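August, Grultstead workshop, sealant joint notebook

Carried over from the last entry: the soak tank has now run its full 392 hours and the coupons are out. Purpose as before, to find out why the perimeter bead lets go on the composite side of an inset sink and stays put on the stone side. Benvinda Azevedo cut the coupons and did the primer. I did the beads and the pulls.
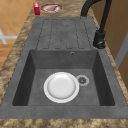
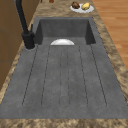 Dark grey sink in speckled worktop, white dish in the basin, both views.

Materials

Sealant is Nanel neutral cure, translucent, all cartridges from one carton. The carton was opened for this job and the nozzles cut fresh. One cartridge was stiff at the start and the first hand's length was thrown away. Composite coupons came from Bettencourt as offcuts, moulded face up, sawn edges left as sawn. Stone coupons are from our own rack, polished face, same size as near as the saw allows. Primer is the one recommended on the Nanel data sheet. We have half a bottle left and should order before the next set.

Eleven coupon pairs to a set, one pair being composite one side and stone the other with the bead between. Bead gap set by 2 mm shims, pulled once the skin would hold. Bead tooled with a dry spatula. No soap solution, after the trouble in spring when soap got under the edge and we spent a fortnight chasing a fault that we had put there ourselves.

Set A: both faces wiped with isopropanol, no primer.
Set B: wiped, primer on the composite face only.
Set C: composite face abraded with a grey pad, wiped, no primer.
Set D: abraded, wiped, primed.
Set E: as A, but kept on the shelf and never soaked.

Soak conditions

Tank filled from the mains, not softened. Grultstead water is hard and leaves a white line on anything. Heater set to hold hand-hot water by day and switched off overnight, so the joints saw a daily swing. The swing is deliberate. Composite and stone do not grow by the same amount when warmed, and a bead that sits at a steady temperature is not being asked to do much.

A small dose of washing-up liquid went in at the start and again at each top-up. Top-ups were by eye to the mark on the tank wall. The float switch stuck once and the heater cut out for part of a morning. I have not corrected the hours for that.

All coupons stood on edge in the rack with the bead vertical. Benvinda's point, which I accept, is that a real perimeter bead lies flat and holds a film of standing water along its top edge, so our rack is kinder than a kitchen in that one respect. In another respect it is harsher, as both edges of the bead are wetted here, and in a fitted sink the underside stays dry unless the clips are slack.

Pulls

Testix bench tester, slow crosshead, same jaws throughout. The jaw faces slipped on the stone coupons until we backed them with emery cloth. The first two pulls of Set A were lost to slipping and are not counted. The rest of the set is good.

I am recording the mode of failure here and leaving the loads in the spreadsheet, where they can be argued over with the calibration sheet alongside. Load alone misled us last time. A joint can reach a respectable peak and still come away clean from one face, and that is the joint that leaks.

Set A. Almost all came away from the composite face, clean, with a shiny imprint of the moulded surface on the back of the bead. No tearing in the silicone. The stone side held in every case.

Set B. Mixed. Some tore through the bead, some peeled from the composite at one end and then tore. The peeled ends are all at the same end of the coupon, the end that Benvinda starts brushing from. Possibly the brush is overloaded there and the primer lies thick. Worth a check with a wiped-on coat.

Set C. Better than expected. Most tore in the silicone. Those that did not had a visible band along one edge where the pad had missed. The abraded face looks dull and pale under the lamp and the missed bands are easy to pick out once you tilt the coupon. I did not tilt them before beading.

Set D. All tore in the silicone. No difference in mode from the good ones in Set C.

Set E. Came away from the composite on five pairs, tore on the remainder. So part of the weakness is there before any water gets to the joint. That was not what I had written down as the likely answer.

Notes on the composite face

The moulded face beads water when new. A drop from the dropper stands up and rolls. After an isopropanol wipe it still stands up, a little lower. After the grey pad it spreads. My reading is that there is mould release in or on the skin, and that a solvent wipe moves it about without lifting it. Benvinda thinks it is the resin-rich skin itself and nothing on top of it. The drop test cannot separate the two. A hot detergent scrub followed by a rinse might, if release agent comes off and the skin does not. Added to the list.

Sawn edges behave differently and spread the drop at once. This fits what the fitters tell us, that repairs on a cut-down sink hold and repairs on the factory rim do not.

The speckled finish of the composite is no help in judging whether a face is clean. On plain dark coupons a smear shows. On the flecked ones I could not find my own thumbprint.

Skinning and cure

Skin time in the workshop was longer in the morning than in the afternoon, as you would expect with the doors open. Cure through the full depth was checked on spare beads cut across with a blade. The middle was still tacky on the thick spare after the data sheet says it should be firm. Thin spare was firm throughout. All test beads were given about 11 days on the shelf before soaking, so I do not think cure explains anything above, but a fitter who turns the tap on the same evening is working with a different joint from ours.

Limescale

A white crust formed along the waterline of the rack and on the upper ends of the beads. It came off the silicone with a fingernail and did not come off the stone. Under the hand lens the crust on Set A had got in behind the edge of the bead on the composite side, a thin white wedge. None seen behind the edge on Set D. I would like to know whether the wedge opens the joint or simply fills one that was already open. If it opens it, softened water should give a longer life. That would be a cheap set to run beside the next one, same rack, second tank.

Faults in the method

Abrasion was by hand with no count of strokes. Needs a jig, or at least a marked pad and a fixed weight on it.

Primer open time was not noted for the last few coupons of Set D, as the phone rang.

The shims left a small notch at each end of the bead. Failures started at the notch more often than not. Cast the beads long next time and trim the ends.

Shelf set was kept by the window. Should have been in the cupboard.

To do

Order primer and grey pads. Ask Bettencourt what release they use, and whether the rim is wiped before packing.
Hot detergent scrub set, with drop test before and after.
Wiped-on primer against brushed, Set B conditions.
Emery backing for the Testix jaws, cut to size and glued, to save fiddling.
New float switch.
Beads lying flat, upper edge only wetted. Benvinda has a tray that might do if the drain hole can be blanked.

Torn coupons are bagged by set in the lower drawer. Please leave the Set A bags closed until I have had the wedge under the better microscope.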